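**Week 6 handout: Boxes, trays and the order things come out**
Packaging for Small Goods, Thursday section

Before anything else, thank you to everyone who brought in a box from home last time. We now have 86 of them on the shelves by the door, and I spent a very happy evening going through them with a cup of tea when I should have been grading. Please put your initials on yours if you want it back, because by June I will have no idea whose is whose.

### What we are doing this week

Last week was all about the outer shell: board weight, corners, and why a lid that fits too well is a nuisance. This week we go inside. I want you to think about the *insert*, meaning whatever sits between the product and the walls of the box, and about the order in which a person meets each layer when they open it.

Nahom Gebremichael, who taught this course before me, used to call this "the reading order" of a box, and I have never found a better name for it. You lift a lid and you read the first thing. You take that out and you read the second. If the second thing is a bag of screws and a folded warranty in nine languages, well, you have written a rather poor second page!

### Terms to know

- **Tray:** a shallow insert that holds the product in one position. It may lift out or stay put.
- **Margin:** the strip of tray showing around the product once it is seated.
- **Finger notch:** a cutaway that lets you get hold of the thing without tipping the box over.
- **Well:** the space under the tray, where the cable and the paperwork usually live.
- **Draft:** the slight slope on the walls of a molded tray, so that it comes off its mold cleanly.

### Two boxes to compare

The Jeltier tea sampler and the Wivanlow desk lamp are both on the front table. Open each one slowly, twice, and write down what your hands did. Did you turn the box over? Did you shake it? (Most people shake the Wivanlow. I certainly did.) The lamp has 15 separate pieces of card inside it, and I would like you to argue for the removal of at least four.

### Margins and lifting out

Phone packaging is worth studying even if you never mean to design any, as the product is flat, slippery and expensive, and there is very little to grab. A tray for something like that has to hold it snugly and still give it up easily. Look first at how much tray is left showing around the edge. With the dark blue phone lying face down on its white tray, you get a bit of margin on every side, so the tray can be handled by its own rim and the glossy back left alone. Face down also means that the camera bump is on top, and I'd like you to think about what a lid would need to do to clear it. Sketch that in section, please, at double size, even if your drawing is wobbly.
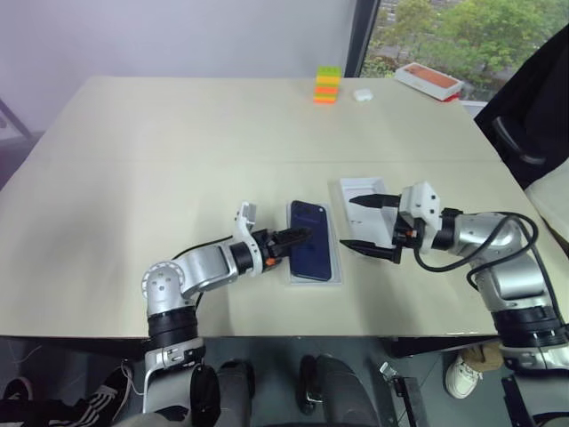 A white interior like the one in the open box is lovely and clean, and it shows every scuff, so make a note of that when you choose your liner paper.

### For next week

1. Make one tray in gray board for an object of your own, no longer than 200 mm on its longest side.
2. Try it on 2 people who have not seen it before, and don't help them.
3. Read the Dondville chapter in the course pack, skipping the part on shrink film.

Encarnación Montoya is coming in from the Adugna print shop to look at your trays, and she is kind but very thorough, so please do check your folds. Board and spare blades are in the second drawer. Bring your own glue.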